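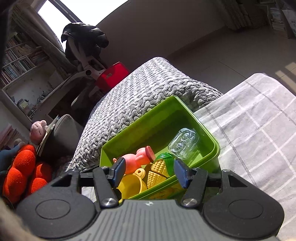
Gripper over the green toy bin, blue pads either side of the rim.

Docs / Kondik hand unit / Setup and upkeep README

4 min read

Kondik hand unit no. 16, setup + upkeep

Written in a hurry by Bonifacio Urquijo, 7 March 2026. Beathag Gunn has the older notes, ask her if something here disagrees with what you remember.

Covers one unit only. The other Kondik has different pads and its own page, don't mix the parts.

What it is

Two-finger hand-held gripper, black housings, blue rubber contact pads on the finger tips. Used for the pick and put-back sets at home sites (toys, bin, bed, that kind of thing). Footage goes into the Skalidari set, release 2.

Before a session

- Wipe both blue pads. Damp cloth, no alcohol. Let them dry in air.
- Check the silver screws at the base of each finger. Two per finger. Snug, then stop. The plastic will crush if you keep going, we lost a finger that way in August.
- Open and close by hand ten times with nothing in it. Should feel the same all the way. If it grabs near the end go to "Sticky travel".
- Close on a sheet of paper and pull. Paper should drag evenly on both pads.
- Blow out the fine grooves in the middle section. Blanket lint gets in there.
- Write the start count in the log. Count at last full service was 3728.

Zeroing

1. Fingers fully open, unit flat on a table, not on a bed. A soft surface tips it and the zero comes out wrong.
2. Hold the zero key until the light goes steady.
3. Close slowly until the pads just touch. Release.
4. Read the gap value. Should be 104 when open. One either way is ok. More than that, do it again from step 1.

If it wont settle after three tries its usually the left finger sitting crooked. Loosen its two screws, push the finger down square, retighten a little on each in turn. Then zero again.

Swapping pads

Spare pads are in the Huerta drawer, small bag. Change both at once even if only one looks bad. Old pad peels from the outside corner. Clean the glue off with a fingernail or a plastic card, no blades. Press new one on, hold a minute, leave it overnight if you can. Same day use is possible but they creep on anything heavy.

Pads must face each other square. Look down between the fingers against a window, easiest way to see it.

Sticky travel

- Hair or thread around the finger base. Most common by far. Tweezers.
- Crumbs under the linkage. Open the bottom cover (four small screws, keep them in the lid) and brush out.
- Dry slide. One drop of the Senholm light oil, no more. Wipe the rest, oil on the pads ruins them.

Re-zero after any of these. Yes even the tweezers one.

Working around bins

Rims are what wears the pads. Straddling the lip is fine, squeezing on it is fine, twisting while squeezed is not. If you have to turn the bin, let go, move, grip again. Bumpy stuff like the toy corn is easy on grip but it does leave marks in the rubber over time, so look at the pads between sets. Smooth plastic slips first when pads are dusty, good early sign.

Don't rest the unit on its fingers. Lay it down on the housing.

After

Wipe, end count in the log, fingers open, back in the case. Fingers closed in storage flattens the pads.

Known issues

- Zero light sometimes stays on after power off. Harmless so far.
- Right finger has a faint click at half travel. Beathag has checked it twice, no play found. Log it if it gets louder.
- Case foam is torn on the handle side, new foam not orderd yet.

TODO: torque number for the finger screws, page for the second unit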